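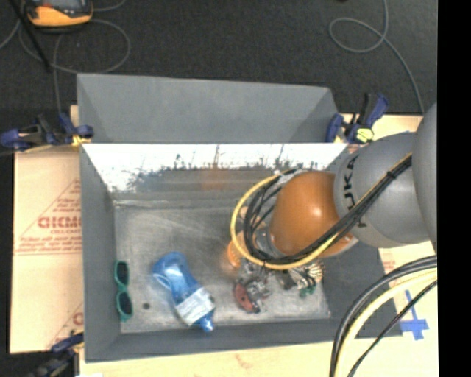

Search the notebook Go

2023-09-19

Charcoal from the Fladwood trench, pretreatment and counting prep

Started the acid wash on the last of the Fladwood charcoal this morning. Five samples in this lot, all from the lower fill of the ditch. Four are decent lumps of oak. The fifth is mostly crumbs with rootlets through it, and I spent longer picking it over under the microscope than on the rest put together. Bagged the rootlets separately in case anyone wants to see how modern they come out.

Acid at 80 degrees, rinsed to neutral, then base. The first base wash came off very dark on all of them, so I repeated it until the liquid was pale straw. The crumbly one took the most washes and lost a lot of weight. What is left should still be enough for a graphite target but not for a repeat. If the combustion goes wrong we will have to ask the Carvalho people for more, and they were not keen last time.

Final acid step done after lunch. All in the drying oven overnight with foil over the tops. Labels are in pencil because the marker came off in the steam again.

Background check: the old coal blank from the previous batch came back slightly high. Not terrible, but I would like to see it lower before we date anything near the limit. Two possible causes – the copper oxide, which was opened a while ago and has been sitting in the cupboard, or the vacuum line, which has had a slow leak at the second tap since it was regreased. Will bake out a fresh portion of oxide tomorrow and run two blanks, one with old and one with new, before any Fladwood sample goes on the line. None of this matters much for samples this young, but the Zisenstead peat is next in the queue and there it will matter.

Results in from the previous set. Sample 411, the hazel nutshell, gives 1,636 radiocarbon years before present. That puts it somewhere in the late fourth to mid sixth century once calibrated, depending how much of the curve the error covers. I have not run it properly yet. Fits with the pottery. The bone from the same layer looks older, but the collagen yield was poor and I would not lean on it. Suggest we report the nutshell and mention the bone in a note.

Reminder for whoever writes this up: quote the uncalibrated age with its error as well as the calibrated range, and say which curve. The December report left the curve out and we had two emails asking.

Drodia service contract for the freeze dryer needs renewing. The pump is noisy when cold and settles after a while. Oil looked cloudy, changed it, no great difference.

To do
– weigh dried samples, write yields in the book and on the sheet
– bake out new copper oxide
– leak test second tap, regrease if needed
– order more quartz tubes, down to the last box
– calibrate 411

Share 0
Comments 5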